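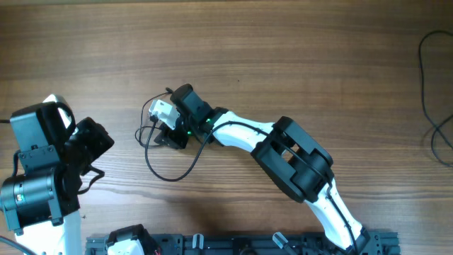
What does the job involve?
Wiping down a brown table with a wood grain, using four table sprays at home prices, and writing what you think of each.

Nestside wants testers who doubt labels. Every maker says "streak-free." Macedo says it twice on one bottle, and I still don't believe it. If you're easily impressed by a lemon smell, please skip this one.
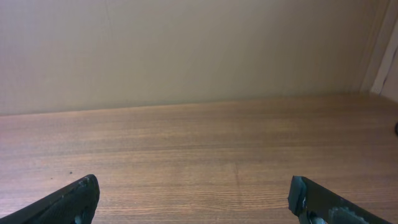 Pay is $200 for the full set, sent after your notes arrive. Vague praise will be returned for a rewrite. Write to Colleen Penner, Room 1202, by 5/25/19.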